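Hapeta 2 is out, and it finally leaves your comments alone

ELLIRBY – September – I've been promising this release for so long that a few of you had stopped asking, so let me get straight to it. Hapeta 2, the new version of my source code formatter for Pascal and its cousins, is available for download as of this morning. It's a full rewrite of the part that reads your code, a fairly gentle cleanup of the part that writes it back out, and a small pile of new switches that people have been asking for since the first version went up.

I know press releases are supposed to be written in the third person by somebody in a nice office. Jurach is a one-person software shop, though, and the one person is me, so you're getting the news straight from the kitchen table.

What Hapeta does

If you haven't run into it before, Hapeta takes a source file that works but looks like it was typed on a moving bus, and gives you back the same program with tidy indentation, steady spacing and keywords in whatever case you like. It runs from the command line. You point it at a file or a folder, it reads your settings, and it writes the result. There is no window to click around in and I have no plans to add one (sorry to the handful of folks who write to me about this every spring!).

It handles old-style Pascal, the object-flavored dialects that came later, and Modula-style modules if you turn that on. The output compiles to the same thing the input did. I take that last part very seriously, and a lot of the work in this version went into making sure of it.

What's new

The big one is comments. The old version treated a comment as one lump of text and shoved the whole thing over to line up with the code underneath. Fine for a short note. Terrible for a boxed header, a table of values, or one of those lovingly typed ASCII diagrams showing how a linked list hangs together. I got more mail about wrecked diagrams than about everything else put together, and some of it was pretty salty.

Hapeta 2 looks at the shape of a comment before it touches it. If the lines inside have their own alignment, the whole block moves as a unit and everything in it keeps its place. If it's just a paragraph, you can have it wrapped to your line width or left alone. And if you'd like the program to keep its hands off comments entirely, there's now a single switch for that, called KeepComments, and it means what it says.

The second big change is compiler directives. These look like comments but they aren't, and the old reader sometimes got fooled when a directive sat in the middle of a statement. Conditional sections were the worst. You'd have one BEGIN in the first branch, another in the second, and a single END to close whichever one the compiler picked, and Hapeta would count two openings and one closing and indent the rest of the file halfway to the moon. The new reader follows each branch separately and checks that they come out at the same depth. When they don't, it warns you, gives you the line number, and leaves that stretch the way it found it.

Third, case handling. You can still ask for all upper, all lower or first-letter capitals on reserved words. New in this version is a word list for your own names. Put an identifier in the list once, spelled the way you want it, and every use of it in the project gets spelled that way. I use this on my own code constantly, having never once in my life decided whether it's FileName or Filename.

There are smaller things too:

Settings can live in the project folder, so different projects can have different styles without you passing a mile of options each time.

A dry-run switch prints the lines that would change and writes nothing.

Long parameter lists can be broken one per line, or packed, or left as they are.

CASE statements have their own indent setting, separate from the general one.

Tabs are read correctly at any width. They are still never written unless you ask.

The backup copy keeps the original file's date and time, which matters a great deal if your build tool goes by dates.

How it was tested

I built up a test set over the past couple of years out of my own programs, files that users sent in with bug reports, and a big batch of old utilities from the Ivoddale archive, where people have been dropping off source code since the days of swapping disks in the mail. The whole set now stands at 1697 files. Every one of them gets formatted, then the result gets formatted again, and the two outputs have to match exactly. If a second pass changes anything, I call that a bug, even if the result looks nicer.

After that, everything that will still compile gets compiled before and after, and I compare what comes out. The first time I ran that on the new reader, 36 files failed. Most of those came down to one mistake with string constants that had a quote mark inside them. The rest were spread all over the place, and the last one took me a whole weekend and more coffee than I'd like to put in print. As of this release the count is zero.

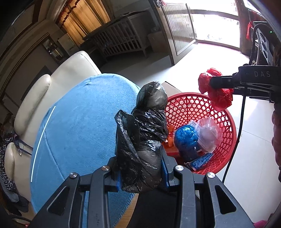

A knotted black plastic bag held in a gripper.

Speed

The first version was never exactly quick on big projects. It read each file several times over, once for every kind of thing it was looking for, and it kept going back to the disk to do it. Hapeta 2 reads a file once, holds it in memory and does all its thinking there. On my own machine, which is no spring chicken, the full test set now gets through before I've finished rinsing a cup. You'll notice it most on folders with lots of short units. A single small file was always fast enough that you won't see any difference.

Memory use is up a bit as a result. If you're running on truly old hardware, and I know from my mail that a few of you are very proud of doing exactly that, there's a low-memory switch that goes back to reading in pieces. It's slower, but the output is identical.

Moving up from the first version

Your old settings file will load. Most of the names are unchanged, and where I renamed something, the old name still works and you'll get a one-line note telling you the new one. Two defaults have changed and I want to be upfront about both of them. Comments that have their own alignment are now preserved unless you say otherwise, and blank lines between procedures are no longer squeezed down to one. If you liked the old behavior, both can be switched back.

Please do a dry run before you turn it loose on a whole project. I'd say that about any formatter, mine included. And if your code is in version control, check in the formatting changes by themselves, with no real edits mixed in. You'll thank yourself the next time you're hunting through the history for who broke the printer routine (it was me, in my case).

Price and availability

Hapeta 2 costs 20 dollars for a single user, and that covers every machine you personally work on. Registered users of the first version get it free. Your old key works as it is, so there's nothing to fill out. Schools and hobby clubs can write to me for a free key, and I don't need a letterhead, just a line or two telling me what you're up to.

The trial copy is the full program with one limit: it formats one file at a time instead of whole folders. It doesn't expire and it doesn't nag. I can't stand programs that nag.

You can get it from the downloads section of the Jurach site. The package has the program, the manual in plain text, a sample settings file with every option explained, and a short file of known problems. Do look at that last one if you use inline assembler, as labels inside assembler blocks still get lined up a little oddly when they share a line with an instruction. It's harmless, it just looks a bit goofy. It's at the top of my list.

What comes next

I'm working on an option to line up the colons in declaration blocks, which half of you want badly and the other half have begged me never to turn on by default. It'll be off by default. I'd also like to publish the test files from Ivoddale that have clear permission attached, so that anybody writing a similar tool can use them. That needs some sorting first, and a lot of reading of very old README files.

If Hapeta does something strange to your code, send me the smallest file that shows the problem, along with your settings. I read everything that comes in and I answer nearly all of it, usually in the evening after 8 p.m.

About Jurach

Jurach makes small command-line tools for people who write and look after Pascal code. It's based in Ellirby. Besides Hapeta, it offers a cross-reference lister and a file comparison tool, both free with any Hapeta key.

Press contact: use the contact form on the Jurach site and put "press" in the subject line. Review keys are available on request.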